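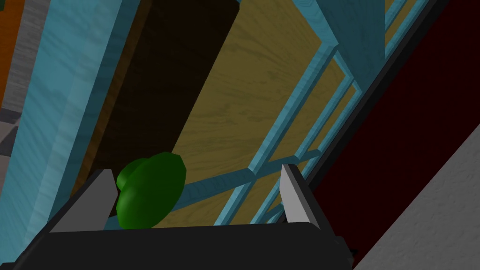
Slide 1, title. Wait for the folks in the back to sit down. Say hi, say thanks, say where the bathrooms are (left of the gym doors).

So I'm the mom of a kid who couldn't write. He could tell you the whole plot of a two-hour movie, with voices! But hand him a pencil and you'd get four words and a torn page. The word for it is dysgraphia, and I had never heard it until he was in third grade. Ask for hands here: who had heard the word before tonight's flyer?

Slide 2, the two samples. Leave this up a while and let people read. Top one is what he wrote on paper about our trip to Marquez. Bottom one is what he said out loud when I asked him the same question and typed as fast as I could. The top is 13 words. The bottom is 743. Same kid, same afternoon. I still get a little choked up at this one, so drink some water.

Slide 3, what it looked like at our house. Mixed capitals and small letters in the middle of words. Gripping so hard his knuckles went white. Stomachaches on spelling days. Homework that should have been a ten minute thing eating the whole evening, and me saying "just try harder," which I'm not proud of (pause, somebody usually nods). His teacher thought he was rushing. I thought he was being stubborn.

Slide 4, getting tested. Keep this short, people can ask me after. We put our request to the school in writing and kept a copy. From my letter to the first meeting was 52 days, and rules differ from place to place, so check yours. Bring samples of the writing. Bring somebody with you to take notes, you won't remember half of it.

Slide 5, what helped. Typing, but not right away! He hated typing too for the first couple of months. We used Handero for practice, 5 minutes after breakfast and then stop, even if it was going well. Raised-line paper. Fatter pencils did nothing for us, though another family swears by them. Talking the story first into my phone and then copying from that. Fewer math problems per page, with the numbers in boxes so the columns stayed put.

If I'm running long, skip the Cliketer story. If I'm not, tell it, it gets a laugh.

Slide 6, where he is now. He still can't stand thank-you cards. In July he typed a letter to his grandma, a page and a half, and mailed it himself. Show the envelope, pass it around, GET IT BACK.

Questions. Handouts are on the table by the door.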